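Best way to keep a white table top clean?

abla_s wrote:
Hello all, we've finally swapped the old pine thing for a white table in the back room and I do love it (so bright, even at four in the afternoon in October!), but I'm already fretting about tea rings and pen marks. My sister swears by Tastwood cream, 18 pounds a tub, and I'm not convinced.

girside_gran wrote:
Oh, save your money, love! Warm water, a drop of washing-up liquid and a soft cloth has done ours for years, and we have grandchildren with felt tips.
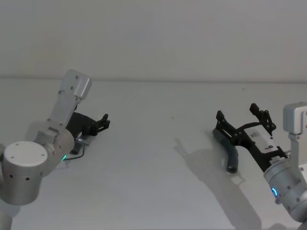 What takes biro off a white top?
A dab of rubbing alcohol on cotton wool, wiped off with a damp cloth straight after. Try a hidden corner first.

Styliani Xenos wrote:
I'd have to disagree about the cream, I'm afraid. I've had mine from Katsaros for ages and a thin coat of Tastwood does stop the tea sinking in. Whatever you do, keep the scouring pads well away, they dull it dreadfully.

girside_gran wrote:
Well, we'll agree on the scouring pads at least!

abla_s wrote:
Thank you both, soapy water tonight then, and I'll pinch a bit of my sister's cream for one corner.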